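Stirik Glass Stand and Plastic Stemware: Frequently Asked Questions

Last reviewed Sunday, March 17, 2024, by Shirley Kennedy, Product Support

These answers cover the Stirik tabletop glass stand (article 2,814) and the colored plastic stemware sold under the Julis name. Answers on the Tran wall rack are kept on a separate page.

Which glasses fit the stand?

Any stemmed glass whose foot can pass over the hook and whose stem sits in the curve of the wire. The glass is stored upside down, with the foot resting on the wire and the bowl hanging free. Wine glasses and goblets with a flat round foot hang best. Stemless tumblers can't be hung.

Does the stand need assembly?

Yes. The center post threads into the base and the hook section threads onto the post. Hand-tighten both joints. A wrench will mark the finish and is not required.

In what order should I load it?

Load opposite sides in turn. Hang the first glass, hang the second across from it, and continue that way. When unloading, take glasses off in the same alternating pattern. Plastic stemware is light, so an uneven load matters less than it does with crystal, but the habit is worth keeping if you switch between the two.

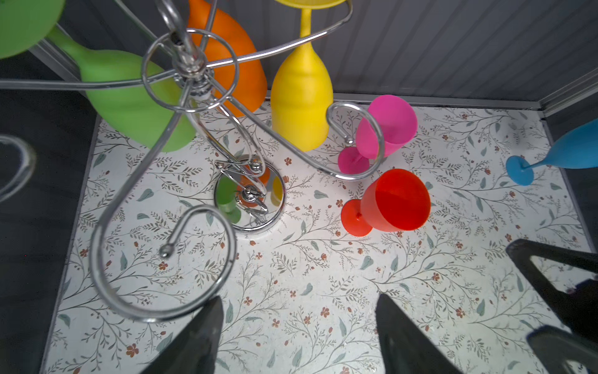
Curled hooks and round base, with orange and yellow glasses hanging upside down.

A glass slides off the hook when I let go. What is wrong?

In most cases the stem has not reached the lowest point of the curve. Hold the glass by the bowl, feed the stem in from the open end of the hook, and lower it until the foot takes the weight – you should feel it settle. Release only then. If the glass still slides, check that the base is level and that the hook section has not worked loose on the post.

Can I hang two glasses on one hook?

We advise against it. The feet overlap, the bowls knock together, and the inner glass can't be removed without disturbing the outer one.

How much clearance should I leave around the stand?

Leave enough room to swing a glass out sideways without touching a wall or a neighboring glass. A stand pushed tight into a corner can be loaded from one side only.
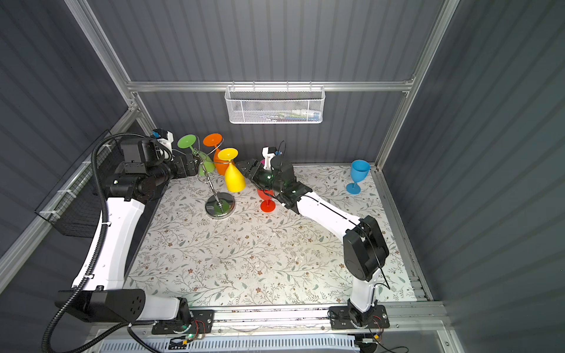

Can the plastic glasses go in the dishwasher?

Top rack only, on a normal cycle with heated drying turned off. Repeated high heat clouds the plastic and can warp the foot, after which the glass will not hang straight.

Should glasses be dried before hanging?

Yes. Water left in the bowl runs to the rim and leaves spots, and drops that reach the base will dry there as rings. Shake the glass out, wipe the rim and foot with a lint-free cloth, then hang it.

How do I clean the chrome?

Use a soft damp cloth with a drop of dish soap, followed by a dry cloth. Do not use scouring powder, steel wool or bleach. Lime spots come off with diluted white vinegar left on for one minute and rinsed. Clean inside the curls of the wire as well; dust collects there first.

Is it better to store plastic glasses hanging or standing?

Either is fine. Hanging keeps dust out of the bowl and frees surface space. Standing is quicker for glasses in daily use. Many owners do both – a few on the hooks, the rest upright next to the stand.

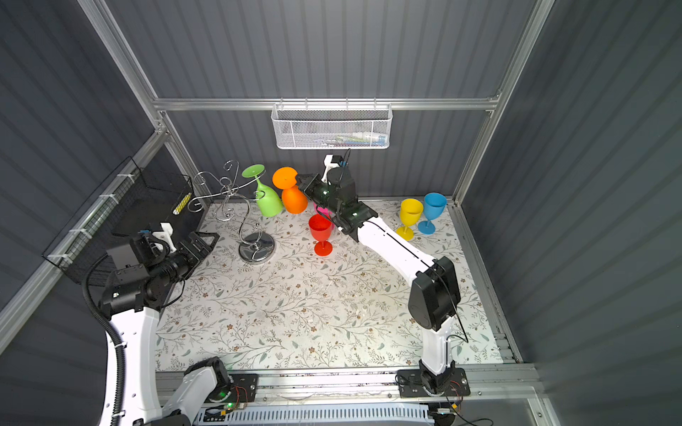
Lime green and orange stored upside down at the stand; red, yellow and light blue standing upright.

Are the colors sold separately?

The stemware is sold in mixed sets and, since September, as single replacements. Lime green, orange, yellow, red, pink and blue are all available. Slight differences in shade between production runs are normal and are not treated as a defect.

What if a part is missing or the finish is flaking?

Write to Rodrigo Goicoechea at the Zudby parts desk with the article number and a photo of the affected area. Replacement bases and hook sections ship within 11 working days. Flaking caused by abrasive cleaners is not covered.

Can I use the stand outdoors?

For an afternoon, yes. Bring it in afterward and wipe it down. Salt air and overnight dew will pit the chrome, and a loaded stand should not be left out in wind.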